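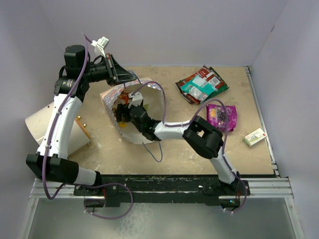

If the robot gets the snacks out of the bag more often with the second camera, one of you wrote after Tuesday's lecture, then the second camera helps, and could we please move on to something with equations in it. Fair enough. The equations are on their way, they are small, and you will wish you had let me stay on the cameras.

Welcombe Robot Learning, Unit 6
Comparing Two Policies Without Fooling Yourself

Bring the Stasadura results sheet to class. If you lost it, the numbers you need are repeated below, so you have one less reason to stay home.

1. Where we are

Stasadura is our unpacking task. Two arms, one container, a few packaged things to get out of it and onto the board. The policy is trained by imitation: a person drives the arms through the job, we record what the cameras and joints were up to, and a network learns to produce the next stretch of motion from what it sees. We have 243 demonstrations. Both policies in this unit were trained on all of them, with the same network size, the same number of training steps and the same stubborn refusal to tune anything after looking at the test results.

The two policies differ in one respect. Policy F gets the fixed view only. Policy W gets the fixed view plus a camera at the wrist. I will call them F and W from here on. Last year's class gave them pet names and I had to grade essays about which one was trying harder.

2. What the wrist view is supposed to buy

The fixed camera knows where everything is until the gripper goes into the container. At that point the most important part of the job takes place behind a wall of printed paper, and the fixed camera has a lovely view of the wall. The wrist camera goes along for the ride. It sees the fingers at close range, and it keeps seeing them as they move.

It has its own bad habits. The whole image shifts every time the arm does. The fingers take up a good share of the pixels. Things that were right side up at the start of the motion may be upside down by the end of it, and nothing in the network knows that a pretzel has a preferred orientation. Printed packaging is rough on both views, but up close the pattern can fill so much of the image that a lazy feature extractor learns the pattern and calls it a day.

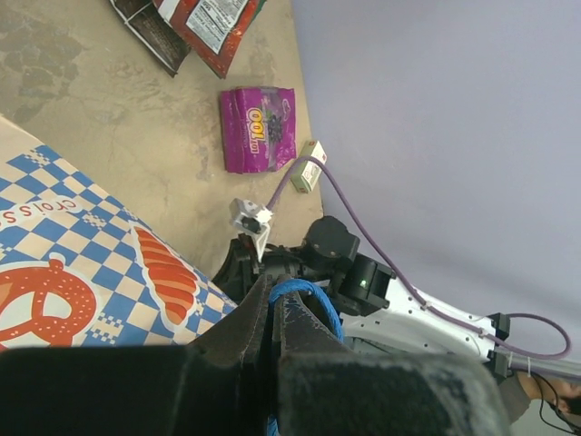
So there is a real question about whether the extra view pays for itself. With a big enough pile of demonstrations we would expect the network to sort out the useful pixels from the decoration. With 243 it could go either way. The extra input can also hurt, by handing the network more ways to memorize things about the training runs that won't be there at test time. A stray cable in the same place every time makes a fine landmark until someone moves it.

3. The tempting comparison

We ran each policy from 80 starting layouts. A run counts as a success if every item is out of the container and resting on the board when time runs out. An item that is out of the container and resting on the floor is a failure, however graceful the arc.

Policy F: 58 successes
Policy W: 67 successes

That gives 72.5 percent for F and 83.75 percent for W. The usual next step is to draw two bars, make the second one a friendlier color, and write "significantly outperforms" underneath.

Put 95 percent intervals on those bars first. Using the Wilson interval (formula in Unit 2, where you left it), F runs from 62 to 81 percent and W runs from 74 to 90 percent. They overlap. At this point half the class decides there is no difference and the other half decides that intervals are for people with bad results. Both halves lose points. Two intervals can overlap a little while the difference between the two rates is still worth believing, and in any case we have thrown away the most useful thing about the experiment.

4. The thing we threw away

Both policies started from the same layouts. Layout by layout, the items and the container were put back to match a reference image before each run. It is dull work and it took up a lot of September. What it bought us is pairing.

Sort the layouts by what each policy did with them:

Both succeed: 56
W succeeds, F fails: 11
F succeeds, W fails: 2
Both fail: 11

Check that the rows add up. (Every year someone hands in a table where they don't, along with a very confident paragraph.)

The first and last rows tell us that some layouts are easy and some are awful. They say nothing about which policy is better. All the information on that point sits in the two middle rows, 13 layouts in total, where the policies disagree.

Suppose the wrist camera made no difference at all. Then each disagreement is a coin toss. The chance of 11 or more heads in 13 tosses of a fair coin is

(78 + 13 + 1) / 8192 = 0.011

and doubling it, to be fair to the possibility that F might have come out ahead, gives 0.022. This is the exact form of McNemar's test. You can do it on the back of a results sheet, and judging by the coffee rings several of you already have.

5. What we may now say

We may say that on these layouts, with these two trained networks, W beat F by more than coin tossing would comfortably explain.

We may not yet say that wrist cameras help. Each policy was trained once. Train F again with a different random seed and you get a different F, and that F was never tested. The seed-to-seed spread on tasks like this can be as large as the gap we are so pleased with. Our test treats the two networks as given and asks about the layouts. It is silent on the question most readers of the paper will think it answered.

Five seeds of W, each run on all 80 layouts, come to 400 rollouts, and F needs the same again. Someone has to reset the container before every one of them. I mention this so that when you read "we leave additional seeds to future work" you will know what it smells like in the room.

6. Bookkeeping that matters more than it should

Decide what counts as success before the first run, and write it down where you can't edit it easily. Our first draft said "item removed," and we spent an afternoon arguing over a packet that hung half in and half out.

Alternate the policies. If F gets all its runs in the morning and W gets the afternoon, you have compared morning with afternoon. Lights change, grippers scuff, packages soften with handling.

Keep the person doing the resets from knowing which policy runs next. We use the Horier scheduler, which picks the order and shows only the layout number. You can do the same with a shuffled deck of cards and a trustworthy friend.

Log every run, including the ones you stopped by hand. A run stopped by hand is a failure unless the building was on fire.

7. Problems, due at the start of next class

Redo the section 4 test supposing the split had been 9 and 4. Say in one sentence what you would tell a reader, without using the word "trend."

Work out the Wilson interval for a success rate of 83.75 percent on 400 independent rollouts. Then explain why five seeds on 80 shared layouts do not give you 400 independent rollouts, and which way the interval goes wrong if you pretend they do.

Design a third policy that would tell us whether W gains from seeing inside the container or just from having a second camera of any kind. Half a page. Drawings welcome, artistic merit ignored.

Hand in on paper, in the tray outside the Barreto lab. The tray is the one marked "tray."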